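第七章 循环赛的赛程编排

7.0 本章概述

前一章讨论了积分规则与名次判定，其中默认赛程已经给定。本章处理赛程本身：在参赛队数、可用比赛日和场地均已确定的条件下，怎样把全部对阵分配到各轮，并为每场比赛指定主队。足球联赛采用双循环制的比例很高，本章的例子均取自足球，所得结论对手球、曲棍球等以主客场方式进行的集体项目同样适用。

学完本章后，读者应能手工编出偶数队和奇数队的单循环赛程，应能计算一份赛程的连场数，并能判断一组主客场模式是否可能实现。

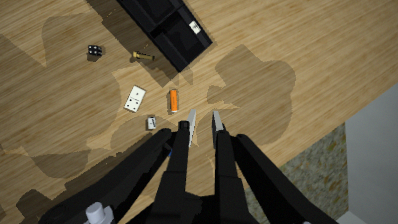
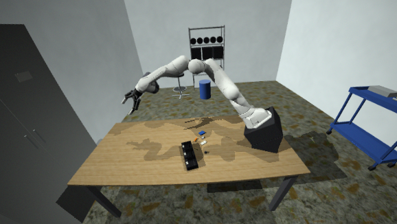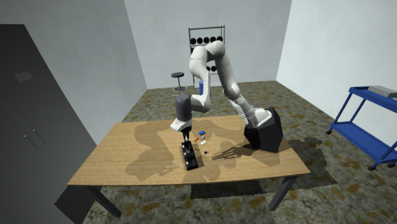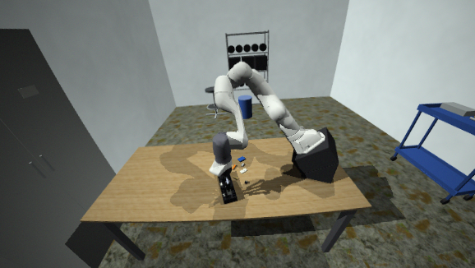

本章使用的符号如下。参赛队数记为n，除7.4节外均假定n为偶数。各队以整数1至n编号，编号在与具体俱乐部对应之前没有实际含义。轮次记为r。写作“a—b”的一场比赛，前者为主队，后者为客队；写作“{a, b}”时只表示两队相遇，主客尚未确定。

7.1 问题的构成

7.1.1 对阵、轮次与比赛日

单循环赛中任意两队相遇一次，比赛总数为n(n－1)/2。n为偶数时每轮最多可安排n/2场，因此至少需要n－1轮。恰好使用n－1轮的赛程称为紧凑赛程，此时每队每轮都有比赛。双循环赛中任意两队相遇两次，主客各一次，比赛总数为n(n－1)，紧凑赛程需要2(n－1)轮。

轮次与比赛日是两个概念。轮次是对阵的逻辑分组，比赛日是日历上的具体时间。同一轮的几场比赛可以分散在相邻的两三天内进行，延期的比赛还可能落到后面某一轮之后，但它在编排上仍属于原来的轮次。本章前五节只处理轮次，轮次到日历的映射放在7.6节。

以Hodidwood区域联赛为例。该联赛有8支球队，采用双循环制，共56场比赛，紧凑赛程为14轮，每轮四场。每支球队主场七场，客场七场。以下凡称“示例联赛”，均指这一联赛。

7.1.2 约束的分类

编排者面对的要求来源不同，性质也不同。按照能否违反，分为硬约束与软约束。

硬约束是赛程成立的前提。任意两队相遇的次数必须符合赛制；任一队在同一轮中最多出现一次；同一块场地在同一时段最多进行一场比赛。竞赛规程中以“必须”表述的条款一般也作为硬约束处理，例如最后一轮各场同时开球。

软约束允许违反，但违反要计入代价。常见的有：主客场尽量交替；实力接近的球队之间的比赛尽量分散在全赛季；长途客场不集中在同一时期；同城两队不在同一天主场作战。各项软约束之间经常冲突，编排者需要事先给出权重，或者给出优先次序。

同一项要求在不同联赛中可能归入不同类别。两队共用一座球场时，两队不得同日主场是硬约束；两队各有球场但相距很近时，这项要求出于警力和交通方面的考虑，多数情况下作为软约束。编排开始之前应形成书面的约束清单，逐条注明类别、来源和权重。缺少这份清单时，后期的调整很容易破坏前期已经满足的条件，而且难以察觉。

7.1.3 两阶段方法

直接同时确定对阵、轮次和主客，搜索空间过大。通行做法是分阶段进行。一种次序是先确定对阵在各轮的分布，再指定每场的主队，最后把编号与俱乐部对应。另一种次序是先选定一组主客场模式，再寻找与之相容的对阵表，最后完成对应。

第一种次序容易手工完成，适合约束较少的情形。第二种次序先控制主客交替的质量，适合主客约束较多的情形。7.2节和7.3节按第一种次序展开，7.5节讨论第二种次序的可行性判断。

7.2 轮转法

7.2.1 构造

轮转法又称循环法或圆周法，是编排单循环赛程最常用的方法。其传统的手工形式如下：把各队编号写成两列，相对的两队在该轮相遇；固定其中一队不动，其余各队按同一方向移动一个位置，得到下一轮；重复至各队回到原位为止。

为便于后面讨论主客分配，这里采用等价的算术形式。固定编号n，其余编号1至n－1视为模n－1的剩余类，其中n－1与0同余。在第r轮：

（1）编号n与编号r相遇；
（2）对k＝1，2，……，n/2－1，编号r＋k与编号r－k相遇，运算结果均按模n－1取1至n－1之间的值。

取n＝8，得到七轮对阵：

第1轮　{1, 8}　{2, 7}　{3, 6}　{4, 5}
第2轮　{2, 8}　{1, 3}　{4, 7}　{5, 6}
第3轮　{3, 8}　{2, 4}　{1, 5}　{6, 7}
第4轮　{4, 8}　{3, 5}　{2, 6}　{1, 7}
第5轮　{5, 8}　{4, 6}　{3, 7}　{1, 2}
第6轮　{6, 8}　{5, 7}　{1, 4}　{2, 3}
第7轮　{7, 8}　{1, 6}　{2, 5}　{3, 4}

7.2.2 正确性

需要验证两点：每轮中每队恰好出现一次，每对球队恰好相遇一次。

关于第一点，第r轮中编号n与r各出现一次。当k取遍1至n/2－1时，r＋k与r－k合计取得n－2个值。这些值两两不同余，也都不与r同余，所以恰好是其余n－2个编号。

关于第二点，设a、b均不等于n。两队在第r轮相遇，当且仅当a＋b与2r模n－1同余。n为偶数，n－1为奇数，2在模n－1下可逆，故r有唯一解。编号n与编号a在第a轮相遇，也只有一次。证毕。

上述验证同时给出一个查询公式：已知两队编号，可以直接算出相遇轮次，无须查表。例如n＝8时求第3队与第7队的相遇轮次，3＋7＝10，模7余3，解2r≡3，得r＝5，与上表一致。

7.2.3 编号顺序的作用

轮转法给出的是编号之间的赛程。把俱乐部填入编号共有n!种方式，轮次的先后也可以重新排列，因此同一张编号表能够产生大量不同的实际赛程。重新排列轮次不会影响对阵的正确性，但会影响主客交替，须在主客分配之后谨慎使用。

如果希望某两队在指定轮次相遇，可以用查询公式反推编号。设示例联赛要求Plirnorov与Osness在第7轮相遇，则两队应取编号之和为7的倍数的一对，可选{1, 6}、{2, 5}、{3, 4}，或者取{7, 8}。选择哪一对，由其他约束决定。

7.3 主客场分配

7.3.1 主客场模式与连场

某队在各轮中主场或客场的序列称为该队的主客场模式，以H表示主场，A表示客场。例如HAHAHAH表示七轮中第一轮主场，此后交替进行。

若某队在第r－1轮与第r轮同为主场或同为客场，则称该队在第r轮有一次连场。连续两场主场为一次连场，连续三场主场为两次连场。整份赛程的连场数为各队连场数之和。

连场带来的问题有几个方面。连续客场增加球队的旅途负担，连续主场使门票收入集中在短时间内，相应地又出现较长的主场空档。观众数量对主场间隔较为敏感，季票持有者也要求主场比赛的分布大体均匀。连场数因此成为评价赛程质量的首要指标之一。

7.3.2 连场数的下界

命题7.1　n为偶数时，紧凑单循环赛程的连场数不小于n－2。

证明：任意两队必在某一轮相遇，该轮中一队为主，另一队为客，故两队的主客场模式不能相同。没有连场的模式只有两种，即以H开始的交替序列和以A开始的交替序列。因此至多有两队没有连场，其余至少n－2队各有至少一次连场。证毕。

证明只用到模式互不相同这一事实，与具体对阵无关。下界能否达到，需要通过构造来回答。

7.3.3 标准分配

对轮转法所得的对阵，按下列规则指定主队：

（1）第r轮中编号n与编号r的比赛，r为奇数时编号r为主队，r为偶数时编号n为主队；
（2）编号r＋k与编号r－k的比赛，k为奇数时前者为主队，k为偶数时后者为主队。

对n＝8，结果如表7-1。

表7-1　8队单循环标准赛程

第1轮　1—8　2—7　6—3　4—5
第2轮　8—2　3—1　7—4　5—6
第3轮　3—8　4—2　1—5　6—7
第4轮　8—4　5—3　2—6　7—1
第5轮　5—8　6—4　3—7　1—2
第6轮　8—6　7—5　4—1　2—3
第7轮　7—8　1—6　5—2　3—4

由表7-1可以读出各队的主客场模式，如表7-2。

表7-2　各队主客场模式

第1队　H A H A H A H　　无连场
第2队　H A A H A H A　　第3轮连场
第3队　A H H A H A H　　第3轮连场
第4队　H A H A A H A　　第5轮连场
第5队　A H A H H A H　　第5轮连场
第6队　H A H A H A A　　第7轮连场
第7队　A H A H A H H　　第7轮连场
第8队　A H A H A H A　　无连场

连场总数为6，等于n－2，下界已经达到。

连场的位置可以这样理解。对编号t（t不等于n），除与编号n的比赛外，其余各轮的主客由t－r模n－1的余数决定。余数为奇数时主场，为偶数时客场。随着r增加，余数逐轮减1，主客随之交替。在第t轮之前，余数为1，主场；在第t轮之后，余数为n－2，客场。第t轮对编号n的比赛夹在一个主场和一个客场之间，无论主客如何，必然与其中一侧形成连场。只有t＝1时前面没有比赛，可以避免。编号7的情形与此相近，其最后一场对编号8，若改为客场，该队的连场便可消除，但编号8的交替将被打破，总数不变。

7.3.4 互补模式

若两队的模式在每一轮都相反，则称两队模式互补。表7-2中，第1队与第8队、第2队与第3队、第4队与第5队、第6队与第7队分别互补。

互补模式的主要用途是处理共用场地。示例联赛中Osness与Long共用一座有4,000个座位的球场，两队不得在同一轮均为主场。把两队分配给一对互补编号，这一约束在所有轮次中自动满足，包括两队相遇的那一轮，此时一队为主，另一队在同一球场名义上为客。

把共用场地的两队放在互补编号上，也使这座球场在每一轮都有且只有一场比赛，没有空闲轮次。草皮养护要求定期停用时，这一性质会成为缺点。对策是在轮次与日历的映射阶段留出间歇，或者放弃严格互补，改用在多数轮次相反、在个别轮次同为客场的两个模式。后一种做法要求编排者重新核对每轮主队总数是否仍为n/2。

7.3.5 首轮与末轮

许多规程对首轮和末轮有额外规定，例如上赛季冠军首轮主场，或者任何球队不得在前两轮均为客场。由表7-2可见，标准赛程中没有球队在前两轮出现连场，但第6队以两个客场结束，第7队以两个主场结束。对单循环赛而言，末轮连场有时被认为影响竞赛公平，尤其是末段名次争夺激烈时。

避免首尾连场的办法之一，是改变轮次的起点，把七轮视为一个环，从其他位置切开。切开后，原来首尾相接处变为相邻轮次，需要重新计算连场，并可能需要调整与编号n相关比赛的主客。编排者应在每次移动轮次之后重新写出全部模式，不宜只检查受到直接影响的球队。

7.4 奇数队的情形

n为奇数时，每轮必有一队轮空。增加一个虚设编号，使总数为偶数，按7.2节编排后，与虚设编号相遇的球队在该轮轮空。轮次数为n，每队轮空一次。

取7队，虚设编号为8。由表7-1，第r轮轮空的是第r队。删去与编号8有关的比赛，各队模式中相应位置以“—”表示，得到：

第1队　— A H A H A H
第2队　H — A H A H A
第3队　A H — A H A H
第4队　H A H — A H A
第5队　A H A H — A H
第6队　H A H A H — A
第7队　A H A H A H —

若计算连场时跳过轮空，则所有球队都没有连场，每队三个主场、三个客场，主客完全平衡。奇数队单循环在这一指标上优于偶数队，代价是多出一轮，并且轮空的时间各队不同。在积分形势敏感的阶段轮空，对有关球队可能有利，也可能不利，规程中应说明轮空编号的产生方式。

赛季中途有球队退出时，也会遇到同样的结构。原有赛程中该队的比赛全部取消，其余各队在相应轮次轮空。若退出发生在赛程公布之前，应重新编排；若发生在公布之后，一般保留原赛程。被取消比赛的既得成绩如何处理，属于竞赛规程的内容，已在第六章讨论。

7.5 双循环赛程与模式集的可行性

7.5.1 镜像法

把单循环赛程重复一遍，第二次各场主客对调，得到双循环赛程，称为镜像法。第r轮的对阵在第r＋n－1轮重新出现。每两队之间两次相遇的间隔均为n－1轮，这是镜像法的主要优点。

对表7-1应用镜像法，得到14轮赛程。连场数分为三部分。前七轮为6次，后七轮为6次，第7轮与第8轮之间另需计算。第8轮的主客与第1轮相反，因此某队在第8轮出现连场，当且仅当该队第1轮与第7轮主客不同。查表7-2，第2队至第7队均符合，共6次。全程连场合计18次。

其中第6队的第6、7、8轮均为客场，第7队的同三轮均为主场。三连客在多数联赛中属于禁止情形。镜像法因此不能与表7-1直接配合使用。

7.5.2 轮次移位

一种简单的修正是把第二循环的次序改为第2轮、第3轮、……、第7轮、第1轮，主客仍然对调。于是第8轮为第2轮的反场，第13轮为第7轮的反场，第14轮为第1轮的反场。

重新计算连场。前七轮仍为6次。第7轮与第8轮之间，连场出现于第2轮与第7轮主客不同的球队，即第1队和第8队，共2次。第8轮至第13轮对应原第2轮至第7轮，原有的6次连场全部保留。第13轮与第14轮之间，连场出现于第1轮与第7轮主客相同的球队，仍为第1队和第8队，共2次。合计16次，比镜像法少两次。逐队检查可知，任何球队都没有三连主或三连客。

两次相遇的间隔随之改变。原第1轮的对阵间隔为13轮，其余对阵间隔为6轮。第1轮的四场对阵分别落在赛季的首尾两端，编排者应考虑这一点是否可以接受。若末轮安排有特殊要求，可以利用这一结构，把希望放在末轮的对阵填入第1轮。

7.5.3 模式集的必要条件

当主客约束较多时，先选模式集再求对阵更为方便。但任意给定的n个模式不一定能够实现。除各轮主场数必须等于n/2、各模式互不相同之外，还有如下必要条件。

命题7.2　设T为任意一组球队，含m队。在第r轮，T中主场的队数为h(r)，客场的队数为a(r)。若模式集可以实现为单循环赛程，则各轮中h(r)与a(r)较小者之和不小于m(m－1)/2。

证明：T内部的比赛共m(m－1)/2场，每场需要一队主场、一队客场，故第r轮在T内部至多安排h(r)与a(r)中较小者那么多场。对各轮求和即得。证毕。

取表7-2中的第2、4、6队检验。三队模式为HAAHAHA、HAHAAHA、HAHAHAA。第3轮为A、H、H，较小者为1；第4轮为H、A、A，较小者为1；第5轮为A、A、H，较小者为1；其余各轮三队主客相同，较小者为0。合计为3，恰好等于3×2/2。条件以等式成立，说明这三队之间的比赛只能安排在第3、4、5轮，对照表7-1，第3轮为4—2，第4轮为2—6，第5轮为6—4，与推断相符。

再看一个不能实现的例子。设三队均从主场开始，连场分别在第3、4、5轮，模式为HAAHAHA、HAHHAHA、HAHAAHA。第3轮为A、H、H，较小者为1；第4轮为H、H、A，较小者为1；其余各轮均为0。合计为2，小于3。含有这三个模式的模式集必定无法实现，不必继续搜索对阵。

命题7.2只是必要条件。满足条件的模式集仍须通过求解对阵来确认。不过在实际工作中，用它对三队组和四队组进行筛查，计算量很小，能够排除相当一部分不可行的候选。

7.5.4 整数规划表述

用变量x(i, j, r)表示第r轮是否进行以i为主队、j为客队的比赛，是则取1，否则取0。8队双循环共有8×7×14＝784个变量。基本约束有两组：

（1）对每一有序对(i, j)，各轮的x(i, j, r)之和为1，共56个等式；
（2）对每一队i和每一轮r，该队在该轮的主场数与客场数之和为1，共112个等式。

共用场地、指定主场、禁用轮次等要求，都可以写成变量的线性约束。为计算连场，另设变量b(i, r)，当第i队在第r轮与前一轮主客相同时取1，并在目标函数中计入其总和。

变量数目不大并不意味着容易求解。上述模型的线性松弛较弱，各变量取相等的分数值即可满足基本约束，求解器得到的下界与实际最优值之间差距较大。加入命题7.1所给的下界作为附加约束，或者把求解分为选模式与求对阵两步，可以明显改善这一情况。

7.6 从轮次到日历

7.6.1 间隔约束

轮次确定之后，需要为每一轮指定日期，再为每场比赛指定开球时间。只进行联赛的球队，每周一轮即可；同时参加杯赛的球队，联赛与杯赛交错，间隔成为主要约束。

间隔以开球时间之差计量，也可以从上一场终场起算，规程中必须写明采用哪一种。示例联赛采用前者，规定同一球队连续两场比赛的开球时间相差不少于70小时。设某队杯赛在某日20:00开球，则下一场联赛最早可在三日后的18:00开球。若该轮统一开球时间为15:00，相差67小时，不符合规定，该场应推迟至当日18:00以后，或者改期。

这一计算说明，间隔约束不能只以“天”为单位检查。日期相差三天的两场比赛，可能符合规定，也可能不符合，取决于开球时间。编排软件中若只存储日期，间隔检查的结果不可靠。

7.6.2 密度指标

除最短间隔外，还要控制一段时间内的累计负荷。常用指标是滑动窗口内的比赛场数，或者规定比赛时间的总和。四场常规时间的比赛合计360分钟，杯赛若进入加时，每场另加30分钟。赛程公布时加时是否发生无从得知，编排阶段一般以常规时间计算，另对杯赛后的一轮联赛增加余量。

窗口长度的选择会影响结论。窗口过短，指标与最短间隔约束重复；窗口过长，局部密集被前后的空闲所掩盖。建议至少选取两个长度不同的窗口，分别给出上限，并在赛程说明中列出各队的最大值。

7.6.3 场地占用

场地约束在轮次层面与日历层面的形式不同。在轮次层面，Osness与Long通过互补编号避免了冲突。到了日历层面，若某轮比赛因故延期，补赛日期可能正好是另一队的主场比赛日，冲突重新出现。因此在公布赛程时，应为共用场地预留补赛日，并在这些日期上明确两队的优先次序。

场地还可能承担足球以外的活动。场地管理方在编排开始前提交不可用日期清单，这些日期按硬约束处理。清单提交之后新增的不可用日期，原则上不再改动赛程，由有关俱乐部提出替代场地。Plirnorov的主场在2月进行看台检修，整月不可用。处理这类连续不可用时期，有三种办法：选取该时期客场较多的模式；与对手互换主客，并在后一循环换回；使用替代场地。第一种办法对其他球队影响最小，但可供选择的模式有限，连续客场受三连客规定的限制。当不可用时期跨越三轮以上时，单靠选模式已不能解决，需要结合第二种办法。

互换主客时应注意，交换涉及两支球队，对手的模式也随之改变。设原定Plirnorov主场对Hodidwood区域联赛中的另一队，互换之后，该队增加一个主场，可能与其前后轮的主场构成三连主。每次互换后，两队的模式均须重新核对，与其中任何一队共用场地的球队也应一并核对。

7.7 对手次序与延续效应

前面的讨论只涉及主客交替和时间间隔。对手出现的先后次序也可能影响竞赛。若甲队在第r轮对乙队，乙队在第r＋1轮对丙队，则称丙队从甲队处接受一次延续。甲队实力很强时，乙队经过一场高强度比赛，可能在体能、伤停或停赛方面受到影响，丙队因此间接获益。单次延续的作用有限，但若丙队在整个赛季中多次从同一支强队处接受延续，公平性便会受到质疑。

以c(i, j)记第j队从第i队处接受延续的次数，计算时规定末轮之后接首轮。这些数构成n阶矩阵，对角线为0，每行之和为n－1。各c(i, j)的平方和称为赛程的延续值。若全部非对角元素都等于1，延续值取得最小值n(n－1)，此时赛程称为延续平衡的。n＝8时最小值为56，n为2的幂时延续平衡的赛程存在。

轮转法在这一指标上表现很差。由表7-1可以看到，除涉及编号8的比赛之外，对任意一队而言，相邻两轮的对手编号按固定步长变化。第1队在第2轮至第7轮的对手依次为3、5、7、2、4、6，每次在模7意义下增加2。其他各队的情形相同。由此，第1队的对手在下一轮所遇到的，大多数情况下是同一支球队：第1队第2轮对第3队，第3队第3轮对第8队，属于例外；第1队第3轮对第5队，第5队第4轮对第3队；第1队第4轮对第7队，第7队第5轮对第3队；第1队第5轮对第2队，第2队第6轮对第3队；第1队第6轮对第4队，第4队第7轮对第3队。第3队从第1队处接受的延续已达四次。

降低延续值与降低连场数是两个不同的目标，一般不能同时达到最优。各联赛通常以连场数为先，把延续值作为在若干候选赛程之间进行选择的辅助指标。

7.8 俱乐部与编号的对应

编号赛程完成后，最后一步是确定哪家俱乐部取哪个编号。没有附加约束时以抽签决定。有附加约束时分两步进行：先把有特殊要求的俱乐部限定在可行编号的集合内，再在集合内抽签。

示例联赛的限定过程如下。Osness与Long须取互补编号，可选的编号对有四对，每对有两种次序，共八种取法。Plirnorov与Osness须在第7轮相遇，若Osness取编号1，则Plirnorov取编号6，Long取编号8；若Osness取编号2，则Plirnorov取编号5，Long取编号3；其余类推。需要排除的是Osness取编号7或编号8的情形中的冲突：此时Plirnorov应取8或7，而Long应取6或1，三个编号互不相同，仍然可行。

由此，上述两项要求本身没有排除Osness的任何取法，八种取法逐一对应唯一的Plirnorov编号和Long编号。若再加入Plirnorov在第7轮为主队的要求，则应查表7-1，第7轮主队为7、1、5、3，Plirnorov只能取这四个编号之一，Osness相应取8、6、2、4，Long相应取1、7、3、5。可行取法减为四种，其余五家俱乐部在剩下的五个编号中抽签。

限定过程应当记录在案，包括每项要求排除了哪些取法。赛程公布后，俱乐部若对编号提出异议，这份记录是答复的依据。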